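Abena Annan was already talking about fingers before I had my coat off. The shared workshop at Moya opens to members in the evening, and she and her build partner, Aurelio Palacios, have spent most of February's evenings there teaching an arm to handle groceries. They call the project Grokar.

"The arm came used and the clever bit is all at the end," she says. "We've been through so many grippers! The first pair was too stiff and the second flopped around like wet cardboard."

Drink cans are her favorite test. They're slick, they roll, and they show you every mistake you make.
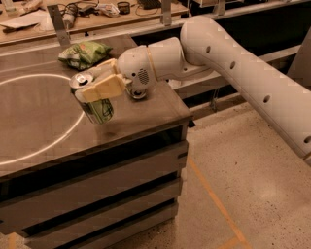 A green can in the gripper at the corner of the table, with a snack bag behind it.

"A full 12-ounce can is 355 milliliters, so you've got real weight wanting to swing," Palacios says. "An empty one you can crush without meaning to. I love that it's the same shape and a totally different problem."

He keeps the log, a spreadsheet that had reached 400 tries when I visited. His best streak is 53 clean pickups in a row, and he's still a little sore that it wasn't 60.

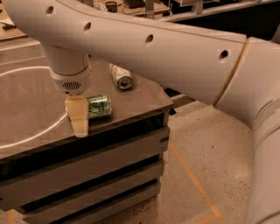
Cans lying on their sides are the part Annan gets most excited about. Come in a touch too low and you shove the can along; come in crooked and it spins away from you. "You start seeing it in your own hands," she says. "I was at the store picking up a soda and I stood there doing it over and over, really slowly, watching my thumb." 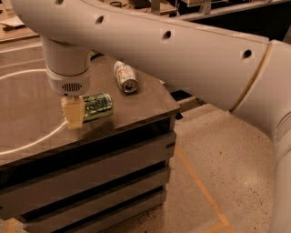

The gripper up against the end of the green can, a second can farther back.

Next they want to try softer pads, and Palacios has a wrist program he's itching to rewrite. Would they do it all again? "Oh, tomorrow," Annan says. "Tonight, if he'd let me reprint the fingers."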